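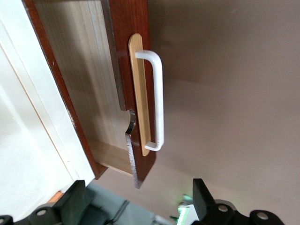

Serevside > Kitchen Chores > Cabinets and Drawers

2018-04-03 by Hye-jin Bae

Can a machine open your kitchen cabinets yet? Sometimes, and you can help it along quite a bit – I've spent many happy evenings on this one chore! Start with a handle that gives the fingers room to get behind it, like the white U-shaped one on its tan wooden backplate, which stands well clear of the panel. Bring the open fingers up with one on each side of the grip, close them gently, and then pull back 2 inches and stop. If the handle slips, back off and try again a little nearer the middle (please don't just squeeze harder, I've pulled a screw out that way).

Once you get six clean pulls in a row, try a full swing. Doors are still harder than drawers for mine, I'm sorry to say, and I hope to have another go at them in June.

1034 shares | 3 comments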